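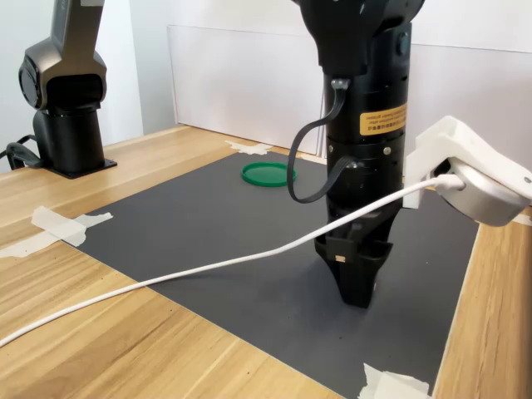 Genolstead Shared Workshop - Bench Tickets
Ticket 120: Bravo gripper stops short or presses into the mat, camera view drifts
Status: Closed
Opened by: Svetozár Doležal
Assigned to: Olga Goicoechea
Priority: Normal
Tags: bravo, gripper, camera, cable, z-height

Problem as reported

Bravo does not come down to the same height twice. With the fingers closed and the arm sent to the "touch" pose, the tips should stop 2 mm over the mat. On Saturday I ran the pose 16 times. Most were fine. On four of them the tips pressed into the mat and the arm faulted with an over-current on joint 3. On two it stopped high, and a cap lying flat on the mat could not be picked up.

The wrist camera is also off. The pick points from Moltov (our vision script) land to the right of the object and the error gets worse through a session. Restarting Moltov does not fix it. Running the calibration again fixes it for a while.

No changes to the arm firmware. Last change I know of was the new camera bracket in March.

Svetozár

Log

Olga, 6:40 pm
Read the ticket. Three things I want to separate: arm repeatability, table or mat height, camera mount. Please don't run calibration again until I've looked, it hides the problem.

Olga, 7:15 pm
Arm repeatability first. Took the camera cable off completely and put a dial indicator under the closed fingers. Sent Bravo to touch pose 26 times from the same start point. Spread was 0.2 mm. The arm is good. Joint 3 current looks normal, no faults.

Olga, 7:50 pm
Plugged the camera back in, same test, same start point. Spread still small. Then I changed the start point to the far left of the mat and swung back. The gripper itself was still within spec but the camera picture moved by 9 pixels between runs. So the camera problem is real and has to do with the white cable. When the arm moves left there is slack, when it comes back the cable pulls on the connector and the bracket gives a little.

Svetozár, 8:05 pm
The bracket is my print. PLA, 20 percent infill. I can do it again in PETG with more walls. Does the black cable to the gripper have the same problem? It has a big loop in it.

Olga, 8:20 pm
No, leave that one alone. The loop is what it needs to let the wrist turn. I rotated the wrist end to end and it never went tight. If anyone shortens it we'll have a new ticket.

Olga, 8:45 pm
Mat height. Pressed on the mat by hand at each corner and in the middle. The middle is flat. Near one of the front corners the tape has bunched up and the mat lifts when you push next to it. Feeler gauge says 1.5 mm of air under it at the worst spot. With a 2 mm touch height and the spread of the arm, that leaves next to nothing, and a held part will hit. This explains the faults, if the faulted runs were over at that side. Svetozár, were they?

Svetozár, 9:00 pm
Checked the log from the runs. Yes, all four faults were in the front part of the mat. The two high stops were both at the back. I can't explain those.

Olga, 9:10 pm
Which height map is Moltov loading?

Svetozár, 9:25 pm
The one in the Bravo folder. It is dated before we changed mats. So it still has the old foam mat in it, which was thicker at the back where we had doubled it up.

Olga, 9:30 pm
Then that's the high stops. Delete it and use a flat plane until the mat is fixed.

Fix, in order

1. Power Bravo down at the switch. Hold the arm before you release the brakes.
2. Lift all the tape from the mat. Clean the wood with alcohol and let it dry.
3. Lay the mat flat and roll it from the middle to the edges. New tape on all corners, one layer, no folds. Press the tape down onto the wood first, then onto the mat.
4. Fit the new bracket (PETG, 5 walls). Tighten the clamp by hand plus a quarter turn. More than that marks the arm housing.
5. Tie the camera cable to the bracket 30 mm from the connector so any pull goes into the bracket arm and stays off the plug. Leave enough slack for the full left swing.
6. Remove the old height map. Set touch height to 2 mm on a flat plane.
7. Run camera calibration once.
8. Run touch pose from left, right, and back start points.

Keep the second arm parked during all of this. Its reach overlaps Bravo's at the left side of the mat.

Result

Svetozár, next day
All steps done. The print took longer than expected, first one lifted off the bed. Ran touch pose 33 times over the whole mat. No faults, no high stops. Camera shift after a left swing is now 1 pixel, same going back. Picked the cap from nine different spots with Moltov, missed once, and on that one the cap was partly off the mat.

Olga, next day
Good. I'd still like the camera cable to go up and over the arm in place of across the mat. Teto has a spring boom for that and we could copy it. Opened as a separate ticket, low priority.

Notes for whoever gets this next

If joint 3 faults on a downward move, check the mat before touching the current limit. Someone had raised the limit in the config at some point, I put it back to default.

Height maps now get the mat name in the file name.

Tape is in the second drawer under the printer. Throw away the roll with the torn edge.

Closed by Olga Goicoechea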